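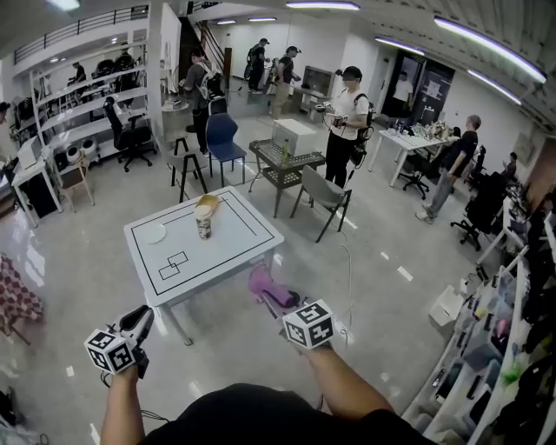

社区厨房蔬菜烹饪项目中期进展报告

呈：Leonora Dimaculangan 女士
报告人：Rowena Evangelista
所涉阶段：第二期，截至七月

Leonora 女士，您好：

上次您在电话里嘱咐我，报告不必写得像账本，多讲讲大家究竟在做什么菜、学到了什么，我就放心大胆地照办了，篇幅因此长了些，还请您泡杯茶慢慢看。账目的部分已经另外寄给 Grurari 基金的办公室，这里只在最后提几句。

先说总的情况。这一期我们原定开 16 堂课，到写这份报告时已经上完 10 堂，余下的排在秋凉以后。课还是在 Jakia 社区厨房上，时间仍是每周二傍晚六点半。报名参加的家庭一共 102 户，有的全家来，有的派一位代表来，回去再教给家里人。从开课到现在，签到簿上累计是 771 人次，比我们写申请书时敢想的要多。当初我还担心，专门讲苦瓜、芥菜、萝卜叶这些“不讨喜”的菜，会不会没有人愿意来，现在看是我多虑了。

一、关于苦味菜的几堂课

这几堂课是整个项目的重头，也是我个人最喜欢的部分（请容我偏心一点）。主讲是 Amado Pangilinan，他在饭馆里掌过很多年的勺，讲起苦瓜来可以讲一整晚，我们常常得提醒他该开火了。

第一堂讲苦瓜。很多人小时候吃过一次又苦又烂的苦瓜，从此再也不碰，Amado 就从这里讲起。他教大家挑瓜，要挑颗粒饱满、颜色偏浅的；对半剖开以后，用勺子把里面那层白瓤刮干净，刮到能看见淡绿色为止。切片要薄，撒一小撮盐拌匀，放上十来分钟，挤掉汁水，再下滚水焯几十秒，捞出来立刻过凉水。这样处理过的苦瓜，苦味还在，但是清爽，嚼起来是脆的。当晚做了两道，一道苦瓜炒蛋，一道凉拌苦瓜，凉拌的那盘加了蒜末、少许糖和几滴醋，先见了底，连带来的保鲜盒都没派上用场。

第二堂讲芥菜。芥菜的冲味有人爱有人怕，我们便把同一把菜分成三锅来煮：一锅清水焯，一锅用姜片和油略炒再加高汤，一锅和咸蛋同煮。大家轮流尝，尝完了把喜欢的写在小纸条上。结果咸蛋那一锅得票最多，姜片高汤那一锅紧跟其后。清水焯的得票最少，不过有几位年长的学员坚持说这才是芥菜本来的味道，为这个还热热闹闹地争了好一阵，我听得很开心。

第三堂原定讲菊苣，可惜那阵子市场上的货又贵又蔫，Amado 临时改成了萝卜叶。改得真好！萝卜叶平时多半被菜贩掰下来扔掉，有几位学员头一回知道它可以吃。做法很简单：洗净，焯水，挤干，切得细细的，用一点猪油或者芝麻油煸香蒜和虾皮，下锅翻几下就好。拌饭、包饺子、夹在饼里都行。第二周就有人带了自家蒸的萝卜叶包子来给大家分，皮稍微厚了点，馅却调得非常好。

二、火候与切法

这一块由 Ariel Abella 带。她的课安静一些，节奏慢，但是学员记的笔记最多。她反复讲的一件事是，许多蔬菜的怪味是煮过头煮出来的。卷心菜、花椰菜和西兰花尤其明显，煮得久了满屋子都是那股闷味，孩子闻见就往外跑。

她让每一组取同样分量的卷心菜，一份大火快炒两分钟，一份加盖焖二十分钟，然后并排放着闻，并排放着尝。这种课不用多讲道理，大家一闻就明白了。后来有一位学员告诉我，她婆婆做卷心菜向来是焖的，她回家照着快炒了一回，婆婆嘴上说“没熟吧”，筷子却没停过。

切法方面，Ariel 教了滚刀、斜片和细丝三种，都配着具体的菜来练。细丝对手上没把握的人难一点，我们添置了几把小号菜刀，握起来轻，刀也好控制。厨房的砧板也换了一批，生熟分色，用起来清楚多了。

三、孩子们的课

上一期您来信特别问过孩子，我单独写一段。

孩子的课放在大人上课的同一时间，由 Efren Macapagal 负责，主要是洗菜、撕叶子、拌凉菜、捏饭团，不碰火，也不碰大刀。Efren 立了一条规矩：可以不喜欢，但要先尝一口，尝完要说出一个形容的词，不可以只说“难吃”。于是我们收到了许多非常好的说法，比如苦瓜“像药店”，芥菜“鼻子里有风”，生萝卜“在咬我”。Efren 把这些都抄在大纸上贴在墙上，大人下课以后也会站在那里看一会儿。

有一点做得不够理想，我也要如实向您报告。年纪大一些的孩子，十二三岁的，对撕叶子和捏饭团已经没什么兴趣，来了两三次就不来了。我们商量过，秋天的课里想为他们单开一组，让他们在大人看着的情况下学用炉子，从煎蛋和炒一盘青菜开始。炉位怎么安排、需要几个大人在旁边，Efren 正在写方案，写好了我会寄给您过目。

四、食材与采买

菜主要从 Vaher 农场订，每周二中午前送到。农场那边对我们很照顾，品相差一点但是新鲜的菜会便宜给我们，正合我们的用处，反正都是要切的。六月雨水多，叶菜连着两周送不足，我们临时去早市补了一部分，单价高出不少，这也是食材一项略微超支的缘由。超出的部分从印刷费里匀出来补上了，总预算没有动。

干货和调味料在 Kosent 粮油行拿，每月结一次。老板听说我们在教芥菜配咸蛋，送了一大板咸蛋过来，说什么也不肯收钱，我已经写了谢卡。

顺便提一件小事：我们原先打算每堂课都印彩色食谱，后来发现学员更愿意自己手抄，抄的时候还会互相问“你家盐放多少”，挺热闹。现在改成只印一张黑白的单页，留出大片空白给大家写，省下的钱就是上面说的那一笔。

五、遇到的困难

除了前面提到的大孩子的课和雨季的菜价，还有两件事。

一是冷藏的地方不够。厨房的冰箱要和送餐小组合用，周二下午正是他们备餐的时候，我们的菜有时候只能先放在阴凉处盖着湿布。眼下还过得去，但是最热的几天叶子会发软。我们正在打听二手的冷藏柜，如果找到合适的，可能会请您考虑能否从设备一项里支出。

二是有些家庭住得远，下课以后末班车不好赶。几位有车的学员自己排了顺路接送的表，目前运转得不错，不过我不想总是靠人情。秋天也许会把上课时间提前半个钟头，先问问大家的意见再定。

六、接下来的安排

余下的六堂课，初步定了这样的次序：先是南瓜和南瓜藤，接着是茄子（Amado 已经在挑他的鱼香做法了，谁也拦不住），然后是各种豆子的泡发与炖煮、腌菜入门、根茎类的烤与煨，最后一堂请每户带一道自家的蔬菜菜来，大家坐下来一起吃顿饭。腌菜那堂需要提前买玻璃罐，数量等报名名单定下来再报给您。

期末我们还想编一本小册子，把课上的做法和学员自家的改法都收进去。Ariel 答应核对分量和时间，孩子们的那些形容词也要一并收录，这是全体学员一致要求的。

账目方面，收支明细和单据复印件都在寄给基金办公室的信封里，如果有看不清楚的地方，请随时打电话给我，周二下午除外，那时候我多半两手都是菜汁。

最后，真心谢谢您和 Grurari 的各位。秋天最后一堂的聚餐，如果您抽得出空，务必来坐坐，Amado 说要给您留一盘咸蛋芥菜。

Rowena Evangelista 敬上
七月，于 Jakia 社区厨房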